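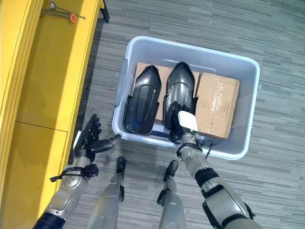

OK so the method. Patwary = our name for the two-view labeling trick. Start from head camera video, person or script marks the moment of grasp, wrist video gets its labels for free from the clock. Bin task is the hard one: right hand closed on a black shell, cardboard boxes crowding it, left hand open and doing nothing. Say this slowly - the idle hand matters. Old labels from Ultton called any open hand "released". Wrong half the time on tasks like this.

Numbers slide. 700 clips total, 131 thrown out for clock drift (Stisthorpe set, recorded in September, before the fix). Don't get stuck here, poeple can read the table.
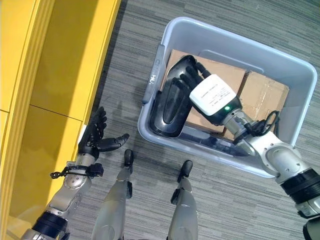 Then the result. Trained on head view only, the model lags the real grasp by 270 ms. Add wrist labels, lag drops to 24. Same network, same data budget. Someone will ask about Ononau - yes we ran it, no it didn't help, backup slide. 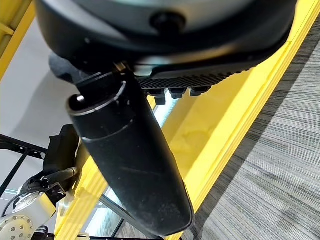
Wrist view, gripper finger against the yellow frame.

Weak spot, admit it: wrist view is mostly our own hardware, not much task in it. Cropping helped a little. Didnt have time to try masking.

Code link on last slide. Questions.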